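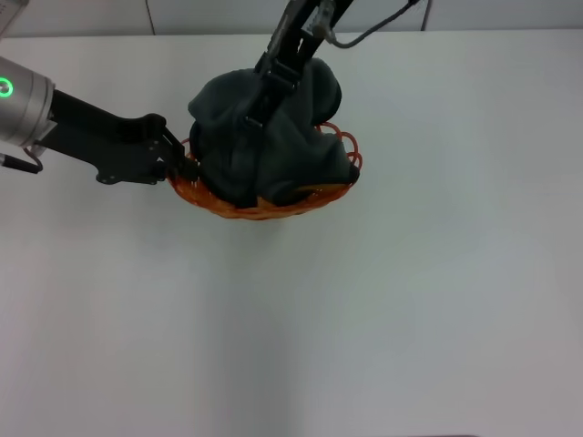 How often do the grippers on a two-arm cell need looking after?

Every 800 cycles for the fingertips and cables is the habit we have settled into at Triddale, with a longer go-over whenever the arms start missing the basket.

I came to this cell from packing machines, where you listened for a bad bearing and that told you most of what you needed. Cloth work is quieter and fussier. The counter stood at 3,579 when I got in one morning in January, coffee in hand, and I gave myself until lunch to do the job properly. I wipe the fingers down first, then follow each cable along by hand with the arm powered off, feeling for stiff spots. Faustino Ayala taught me to do that with my eyes shut, and I still do - it looks silly and I don't mind a bit.

After that come the wrist views. I park the arm over the table and check that I can see the orange basket and the gray cloth in the same view, fingertips included. 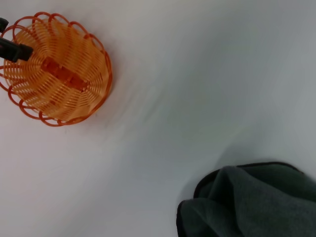
Setting the grip

Our grip scale runs up to 7, and I start soft cloth at 2 and creep upward one step at a time. The old Fusska notes say to begin in the middle, but I have bunched up enough fabric that way to go my own road! Thin cloth gets its own pass, with the arm turned toward the wall so I can look at the fold up close before I save anything.

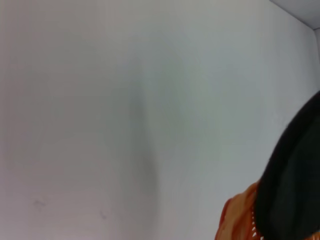
Orange cloth with the white zigzag trim, close against the finger.

I write the settings on the card by the door, then run the basket routine again before I go and rinse my cup.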